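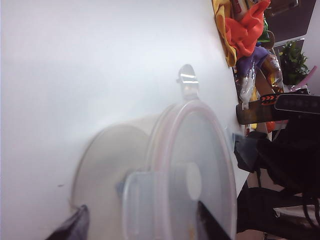

El coche ya está en casa. Lo recogí en abril y desde entonces he hecho muchos kilómetros con él, por eso me parece que ahora puedo escribir algo con calma. Es un Plirnico de segunda mano, híbrido, de color gris, comprado en el concesionario Bustos, a 27 kilómetros de mi piso.

Antes tenía un Skelteo pequeño, de gasolina, muy fiel pero muy ruidoso en la autopista. El cambio lo noté el primer día. En la ciudad el motor eléctrico trabaja casi solo, y cuando entra el de gasolina se oye poco, menos en las subidas largas, donde todavía me molesta un poco.
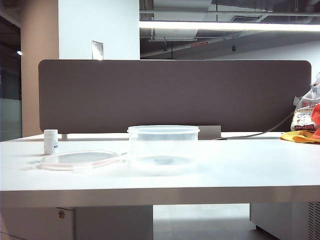 El consumo depende mucho de la ruta. En el viaje a la costa, 259 kilómetros con el aire acondicionado puesto, gasté más de lo que prometía el vendedor. En los trayectos cortos, en cambio, estoy contento: lleno el depósito con menos frecuencia y pago unos 57 euros cada vez.

Lo que menos me gusta es la pantalla. Para bajar la temperatura hay que entrar en dos menús, y yo prefiero un botón de verdad – quizás soy antiguo. También he cambiado los neumáticos por unos Cavby, más blandos, y en los baches se agradece.

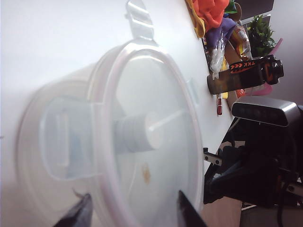

Yutong Lu me escribe que ella tiene el mismo modelo y que el menú del clima se puede poner como acceso directo, manteniendo pulsado el icono del ventilador. Dice también que con los neumáticos blandos conviene mirar la presión cada mes, porque el sistema avisa tarde. Lo del icono lo probé anoche en el garaje y funciona. La presión la miraré antes del próximo viaje.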